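Small Business Bookkeeping – Handout 4: Things You Keep vs. Things You Use Up

Okay, last time we got through receipts and most of you survived. Now for the part I like best (I know, I know), which is deciding whether something you bought is an asset or an expense.

My rule for this class: if it will still be earning its keep in 12 months, put it on the asset list. Paper, tape, coffee and stamps go straight to expenses. Furniture is the one people argue about, so we'll use it a lot. 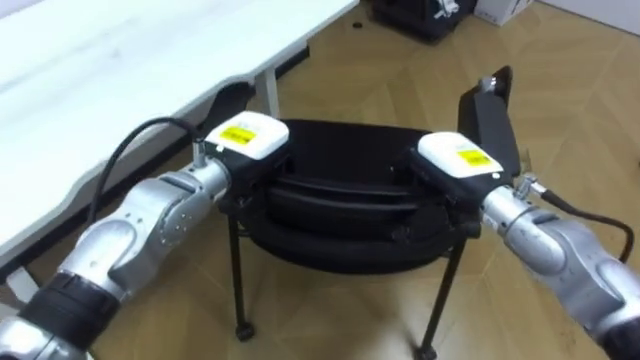 Fig. 1. A round padded seat, black.

Say our practice company, Clusex, buys a stool from Wiltico for 235 dollars. Don't forget delivery! They charged 18 dollars for that, and it goes into the cost of the stool – it does not go under "shipping" with your customer parcels. Then we spread the total over 48 months, same amount every month, and we assume it's worth zero at the end. Grab a calculator and try it before you look at the answer sheet.

A few of you asked about repairs. New screws or a wheel? Expense. A whole new base that makes the thing last years longer? I'd add that to the asset, and write a note saying why you did.

Chairs go on the list one per line, even if they all came on one bill. You'll thank me when you sell one. 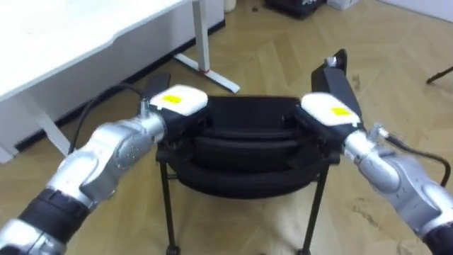 For next time

Read the Dunbar case and fill in the blank asset list on the back page. Skip the part on leased equipment, we're saving that for September. Bring your Famitine worksheets too, I still owe you comments on those.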